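How to Reheat Frozen Buns Without Drying Them Out

By Malathi Bangera
Updated 08/11/2022

Frozen plain buns keep well for weeks, and steam brings them back better than a microwave does. You don't need to thaw them first. Take them straight from the freezer bag to the steamer.

What you need

Plain frozen buns
A steamer with a lid
400 ml of water
Squares of parchment (optional)

Steps

1. Pour the water into the base and switch it on. Wait until you see steady steam.

2. Brush any frost off the buns with a dry pastry brush. Frost melts into wet spots on the skin.

3. Set the buns in the basket with space between them. They swell as they heat, and buns that touch will tear when you pull them apart.

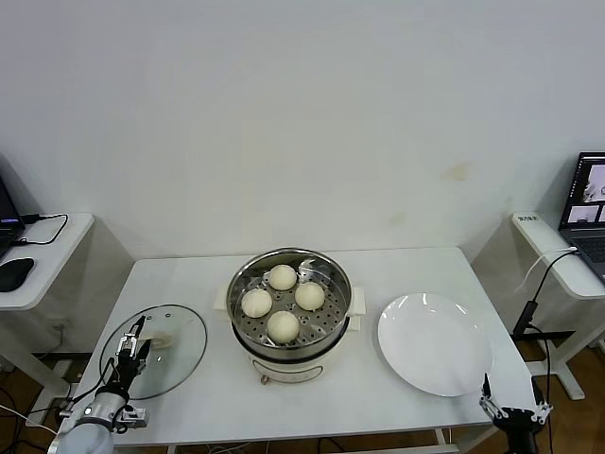
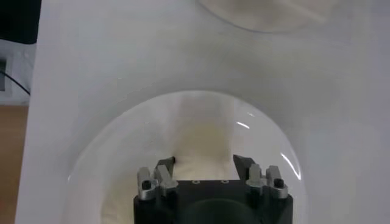
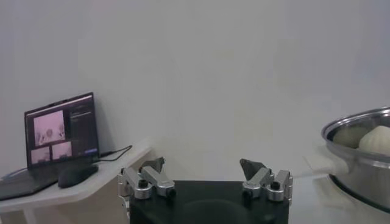

4. Put the lid on. If yours is flat metal, wrap it in a thin kitchen towel and tie the corners on top, well clear of the heat.

5. Steam small buns for 10 minutes and large ones for 15. Filled buns need a few minutes more. I check the middle of a meat bun with a probe thermometer and want at least 165°F.

6. Turn off the heat, tilt the lid slightly and wait two minutes before lifting it. A sudden rush of cold air can wrinkle the tops.

Notes

My buns weigh 60 grams each before cooking. The store-bought ones from Darbridge are 80 grams, and I time those as large.

If the bottoms stick, use parchment next time. Cabbage leaves also work.

Leftovers can be sliced and fried in a little oil the next morning. Don't refreeze them.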